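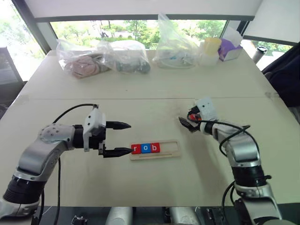
Boswood library adds letter trays to spelling shelf

By Victor Nyaga
January

Shares 16 | Comments 4

The children's section of the Boswood public library has added wooden letter trays and lowercase letter blocks to its lending shelf. The sets are made by Histuvitz and replace the magnetic boards that had been on loan there for several years.

Each set consists of a tray and a supply of small blocks, one letter to a block. Letters are printed in white on a colored face, red and blue among them. The tray is a light wooden rectangle with an open slot that takes the blocks side by side, so that a short word such as "rob" can be built from the left end with room for more letters to the right. A thin groove runs along the lower edge.

Walter Restrepo, who manages the children's collection, said lowercase was a requirement when the library asked for prices. Most of the printed readers on the same shelf use lowercase text, and the old boards had capitals only.

"A child who has learned the capital R does not always know the small one," Restrepo said. "We wanted the block to match the page."

The library paid $2,194 for the full order, including spare blocks for the letters that go missing most often. A competing bid from Leitner came in at $1,753 but did not include spares or lowercase vowels in sufficient number, according to the purchase record.

Sets are lent for four weeks and may be renewed once. Borrowers are asked to return the blocks in the bag supplied and to report missing letters at the desk. A single lost block is replaced from stock without charge. A lost tray is billed at cost.

Blocks should be wiped with a damp cloth and left to dry before they are packed. They should not be soaked, as water can lift the print.

A second order, covering numerals and punctuation marks, is under review. Restrepo said the numerals would use the same block size and fit the existing trays.

The sets can be reserved at the desk or through the library catalog under "spelling, wooden."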